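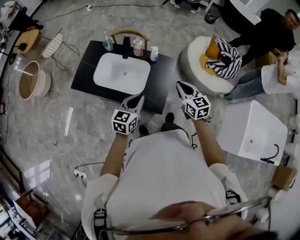
Wiping down a sink is the chore I get asked about most by people who've started teaching their robots at home with a pair of hand-held grippers, and I love it as a first task, because you already do it without thinking (that's also the trouble, more on that in a minute). My best advice is to decide what's staying on the counter before you pick the grippers up. A toothbrush standing in a clear cup at one end, a pink-tinted pump bottle by the faucet and a white soap dispenser at the other end make a pretty good starter layout, all lined up along the back with the basin wide open in front. You've got room to come in with both hands, and nothing to reach over!

So, the thinking part. When you clean your own sink you flick your wrist, switch hands halfway, scratch your nose. Don't! Pick one order and stick with it. Mine is basin first, then the faucet, then the counter left to right, and I say it out loud the first few times like a crazy person. Gemma Hebden taught me to park both grippers in the same spot at the start and finish of every go, and my throwaway pile shrank that same week.

Go slower than feels natural, but don't creep. My early recordings were so careful that the Lodura arm copied every little hesitation and spent forever hovering over the soap. Now I aim for the speed I'd use handing someone a full cup of coffee.

Keep the marker cubes clean, and keep your sleeves off them! I wipe mine with a dry microfiber cloth before each session. Spray goes on the cloth, never anywhere near the grippers. If you wear glasses, get your head strap settled over them before you start, otherwise you'll be nudging it up with your elbow all afternoon.

Cords: look at your feet. I tape mine flat where I walk and leave a bit of slack at the wrist so I can turn my hand all the way over.

When should you use the remote instead? I do it for anything hot, and for heavy stuff like my cast iron. Booker Ambrose drives his Castero from the next room with two joysticks and swears by it, but I find I squeeze too hard when I can't feel the thing. Sponges forgive you. Eggs don't.

Move the bottles between goes, just a little. I did 11 in a row once with everything in exactly the same place, and the first time my sister put the soap back crooked the robot grabbed air.

Last thing, label your recordings while you still remember them. "Sink, blue sponge, August" beats "test 2" when you go looking for it later. I keep a pencil on a string by the towel rack.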